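Kann der Küchenroboter von Buletti wirklich aufräumen?

Die Firma Buletti verkauft einen Roboterarm für zu Hause. Er heißt Cludham, kostet 431 Euro und soll den Tisch abräumen. In der Werbung klingt das toll: »Nie wieder aufräumen!« Aber stimmt das auch?

Ein Roboterarm hat keine Hand wie du. Er hat einen Greifer mit Fingern, die sich öffnen und schließen. Wie fest sie zudrücken, muss ihm ein Programm sagen. Drückt er zu wenig, rutscht der Apfel weg. Drückt er zu viel, gibt es braune Stellen.

Das Programm übt zuerst am Computer. Dort gibt es einen Tisch, der nur ausgerechnet ist, fast wie in einem Videospiel. Buletti schreibt, der Arm könne 30 verschiedene Dinge greifen. Wo er das gezeigt hat, am Computer oder in einer echten Küche, steht leider nicht dabei.

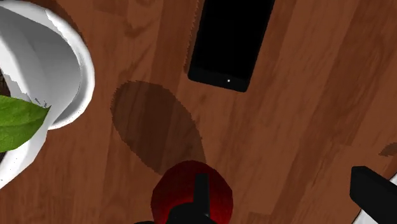

Ein Apfel im Computer hat nämlich nie eine matschige Stelle, wenn niemand sie hineinprogrammiert. Und bei dir zu Hause kleben vielleicht Marmelade und Krümel am Tisch – damit muss der Arm auch klarkommen.

Für einen einzigen Apfel darf er laut Anleitung fast 16 Sekunden brauchen. Wie lange brauchst du? Stoppe ruhig mal die Zeit! Wir würden mit dem Kaufen noch warten, bis Buletti einen Test in einer echten Küche zeigt.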